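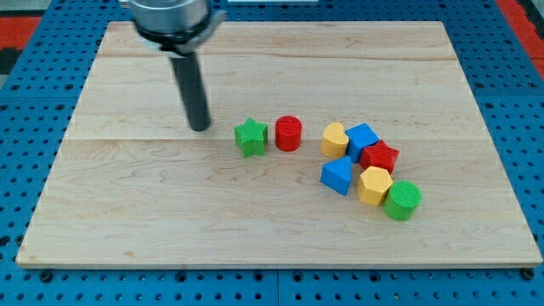

## Serkside Trail, supported or self-supported?

**mudline38**
Planning Serkside end to end next March, 442 miles. My sister can meet me at road crossings for the first week only. Does that make the whole thing supported?

**ridgewalk_t**
Yes. One handoff and it's supported. Log it that way and enjoy the food.

**prastent_loop**
Not sure I agree. I did it in 19 days with mailed boxes and one ride into Sondarard for shoes. Nobody objected to self-supported.

**ridgewalk_t**
A ride into town is open to anyone. Your sister waiting with soup isn't.

**mudline38**
OK, supported then. Is the water bad after Yang Gap?

**prastent_loop**
Dry for around 19 miles when I went through. Carry four liters - the spring on the old map is a cow pond now.

**slowfeet**
There was a pipe running by the second gate last spring. I'd still carry the four.

**mudline38**
Four it is. Will post my splits when I have them.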